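Automation on the Packing Floor at Jarnolar: What Changed for the Workers

Final report, Work and Technology course, spring term

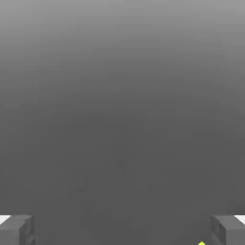
Jarnolar packs small household parts for other companies. The plant I studied has one packing floor and two shifts. Until last year all the sorting was done by hand at long tables. In May the company started using robot arms with two-finger grippers for part of that job. The project is called Sidodura inside the plant, and most people just say "the cells."

My question was simple. I wanted to know what the people on the floor do now that they did not do before, and what they think of it. I visited the plant four times and talked with 8 workers. I also read the shift notes that the supervisors let me copy.

The old job

Sorters stood at a table and picked parts out of a tray by color and size. A normal target was 500 parts an hour. Workers said the speed was not the hard part. The hard part was the wrists and the neck, and the last two hours of the shift. People traded tables at lunch to get a break from the smallest parts.

The new job

Sorters are now called cell operators. They fill the trays, watch the arms, and step in when a pick fails. Before a new part goes to the floor, the pick is tried in a computer simulation. Two former sorters were trained to do this. They look at the view from the gripper and decide if the arm is coming down in the right place. One of them told me it took her a month to get used to judging a part on a screen when she had always had it in her hand.

On the best day in the shift notes, one cell sorted 1,918 parts before lunch. On the worst day it did 895, and the operator wrote that she cleared stuck picks all morning. The notes do not say what kind of parts they were, so I could not compare the two days fairly.

What the workers said

Most of them said their wrists hurt less. Five said they were more bored. Several missed talking across the table, because the cells are spaced apart and each one has a single operator. Pay went up a little for the two people in simulation and stayed the same for everyone else, and this came up in almost every interview.

No one was laid off, but three people who left were not replaced. The Brillia and Mulligan orders are still packed by hand, and there is now a waiting list to work on them.

Limits of this report

I only talked to the day shift. The night shift has fewer cells running and may see things differently.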